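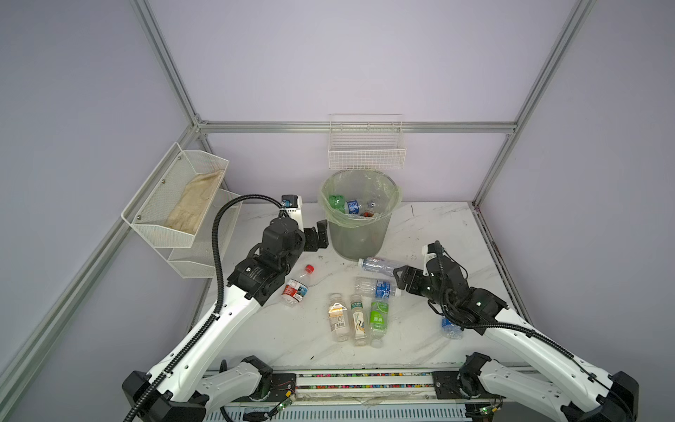 Two robot arms at a marble-patterned table, with a trash bin toward the back

Coming back to my church blog after a long break. Do I explain myself?

gilporch
I haven't posted since May. We moved to Ballov, I switched churches, and I was worn out from arguing with people I love about race and what the pulpit should say about it. I have a draft sitting here that's 2000 words long and most of it is me apologizing for being gone. Do I post it or just start writing again like normal? I had 107 subscribers when I stopped, so it's not like the world is waiting, but some of them wrote me really kind notes (and I never answered, ugh).

sidden_mom
Post something short! I'd want to know you're okay. Two paragraphs, then get to the stuff you care about.

Grirov77
I'm going to disagree. Readers don't need the apology. I quit three blogs because every post turned into an explanation of why the last one was late. Just write the next thing.

sidden_mom
But she left in the middle of a series on reconciliation. People were following that. You can't just pop up with a soup recipe.

Grirov77
Why not? I'd read the soup recipe.
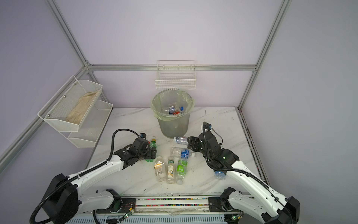

gilporch
Ha, I do have a soup recipe. But the series is what's bugging me. I wrote the first part when I still thought our old church would have the conversation, and I don't think that anymore. If I pick it up where I left off I'd be faking it.

pewsitter453
Then say that. That's your post. I left a church in Gil over the same thing and I would've loved to read one person admit they changed their mind halfway through.

Grirov77
OK, that I'd go along with. Cut the sorry parts and keep the changed-my-mind part. I still say no announcement about a "return," you'll feel trapped by it in two weeks.

sidden_mom
And answer the notes, even if it's one line each.

gilporch
Okay, okay. Notes tonight, then I'm hacking at the draft. Hoping to have something up by Friday, and I'll drop the link in this thread.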